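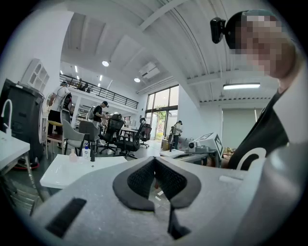 Main hall seen from the workspace, mezzanine and roller door at the back.

February 16, 2023
Hall notes, Komunlow building

Writing down the state of the hall before I forget, also for the colleagues who come in March and did not see it yet.

The light. Daylight comes in from the tall windows, with the plants outside. Near the glass it is good enough to read small labels. Toward the counter it gets weaker and we depend on the ceiling lights. I took readings with the Garnov meter at bench height, all lamps on, roller door closed:
near windows 3,132 lux
by the counter 948 lux
The difference is bigger than I expected. I wanted to repeat by the windows one hour later and got 3,902, so the sun decides more than the lamps do. For any work where color matters we should write the hour next to the result. I did not do this last time and now I can't compare.

The long fluorescent fixture is on a different switch than the round lights. The switches have no labels. I put tape on them but the tape is already coming off, need better one.

Air. The unit hangs from the ceiling near the center and I find it is too high for us. Warm air stays up at the level of the mezzanine and below we keep our jackets. Upstairs it is pleasant, people go there to make phone calls and then they stay. If the roller door opens for a delivery, the hall loses the heat very quick and needs a long time to come back. Ask if Cideo can send everything in one delivery per week.

Noise. With several people walking and talking, the hall has a strong echo. White walls, corrugated ceiling, glass, nothing soft anywhere. I could hear a conversation from the mezzanine railing almost word by word at the workspace. Malhotra offered us 4 acoustic panels left from their old office. I would hang them on the wall under the mezzanine first and listen, and only then ask for more.

Counter and faucet. Water pressure is fine. The faucet drips if it is not closed hard, I wrote it in the repair list. Please do not leave the cups there overnight. Wall cabinet above: clean cups on the lower shelf, paper towels on the upper. The spare fuses were also in there, I moved them to the tool drawer.

Backpacks. Many of us keep the backpack on while working. When two people pass each other near the equipment by the windows it is tight, and I was pushed one time with a full cup in my hand. Some hooks would help but first we must agree on the wall.

To do
- labels for switches, the real kind
- faucet washer
- answer Malhotra about the panels
- measure light again on a cloudy day, same points, write the hour
- key for roller door, still only one copy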